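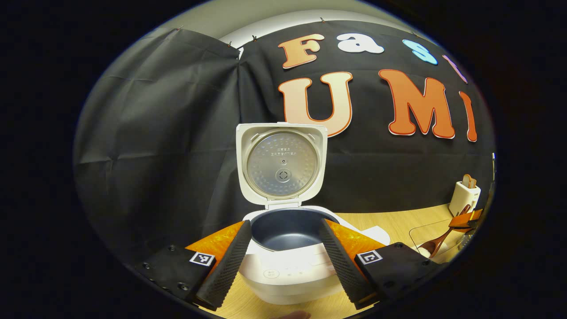 Foto: Soledad Vallejo / cuaderno del taller Stonavo

Agosto, media tarde

Retomo el cuaderno después de demasiados días apuntando cosas en papelitos, que luego aparecen en los bolsillos del pantalón cuando ya han pasado por la lavadora. Soledad me riñe con razón, así que hoy escribo todo seguido y aquí, aunque me alargue.

Seguimos con la pinza de mano. Los dedos son ya los de la segunda tanda, con la parte naranja translúcida detrás y la almohadilla negra de rayas en diagonal por delante. Estoy contento con ellos, lo confieso, y eso que la primera tanda me quitó las ganas de imprimir nada durante una semana entera. Aquellos salieron tan rígidos que al cerrar sobre un mango redondo patinaban, y los apretabas más y patinaban más. Halfdan propuso bajar el relleno y dejar las paredes finas, y tenía razón él (queda escrito, Halfdan, para que no digas que nunca lo reconozco). Ahora la punta cede lo justo y se amolda.

Las almohadillas van pegadas con el adhesivo de contacto que nos quedaba de la estantería. Ya sé que habíamos quedado en probar la cinta de doble cara que trajo Soledad, pero no encontré el rollo. Si alguien lo tiene en su caja, por favor, al cajón de arriba.

Sobre los bloques de montaje: los dos marcadores están puestos, uno en la cara superior de cada bloque. El derecho lo despegué y lo volví a pegar porque me había quedado con una burbuja en una esquina y con luz rasante el programa lo perdía cada dos por tres. Lo alisé con una tarjeta de plástico y desde entonces no ha dado guerra. Los tornillos, apretados a mano y nada más, que el plástico se queja enseguida. En el prototipo Ostum me cargué una rosca por ir con prisas y todavía me duele.

La mesa la hemos dejado preparada para la tarea del arroz. La arrocera va en el centro con la tapa abierta del todo y la cubeta vacía, y la paleta de madera a la derecha, con el mango hacia arriba, que es como mejor la cogen los dedos. De momento trabajamos sin arroz. Soledad quiere empezar con grano crudo y yo preferiría pasar antes por lentejas, que se barren mejor del suelo, pero no vamos a discutir por eso. Cocido, lo último de todo, y con las almohadillas viejas puestas.

Lo que más me preocupa es el cierre de la tapa. Abierta se queda de pie detrás de la cubeta y tapa una buena parte del fondo, y cuando uno baja la pinza en vertical desde atrás los nudillos de los dedos le pasan muy cerca. Ayer le di un golpe. No se rompió nada, pero me llevé el susto. Propongo entrar siempre desde delante y dejarlo escrito en la hoja de la tarea, que si no cada uno entra por donde le parece y luego las tomas no se parecen en nada unas a otras.

El resumen de anoche en números, para quien lo necesite: 457 tomas guardadas entre todas las tareas, de las que he apartado 9 por pérdida de marcador. Son todas de antes de cambiar la pegatina, así que no me inquietan. Cada toma de la paleta dura unos cinco segundos cuando sale redonda. Las mías suelen salir bastante menos redondas que las de Halfdan, que tiene pulso de relojero.

La tela negra del fondo sigue arrugada. He pensado en plancharla y he pensado también en no plancharla, y de momento va ganando lo segundo. Las letras de colores aguantan bien, y a mí me alegran la tarde - Halfdan dice que con ellas esto parece un cumpleaños.

Pendiente:

Lijar el canto interior del bloque izquierdo, que roza un poco al abrir.
Pedir a Vembridge 4 tornillos de repuesto, de cabeza redonda, iguales que los que llevamos.
Preguntarle a Soledad si la versión Thygesen del soporte ya admite el cable por debajo.
Devolver la arrocera a la cocina antes de la cena del grupo.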